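Household robots: common questions

Can a machine clear the table yet?
Sometimes. In our trials at Skirklow, the Grondard arm moved a plate from mat to tray in 43 seconds. A person does it in three.

What does it find hardest?
Cutlery. A fork lies flat and gives the jaws little to hold. Soup plates are easier, as the wide rim can be pinched from the side.

How many attempts does it need to learn a job?
We start with 200 runs of each task, done by people. If the results are poor we add more.

Does it cope with a different kitchen?
Not well. Change the tray or the height of the table and expect more drops. Of the 19 homes we have tried, most needed extra runs before the arm was any use.

Can I buy one?
No. Vivent rents a version to canteens, but it needs a member of staff nearby. There is nothing for homes that we would recommend.

What about shop-floor work?
That is further on. Stanciu uses arms for packing boxes of one size, and they run through the night.

Will it wash up?
Not at present. We are working on laying and clearing first, one place setting at a time. Glasses will be added in July.
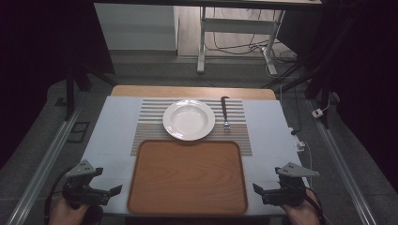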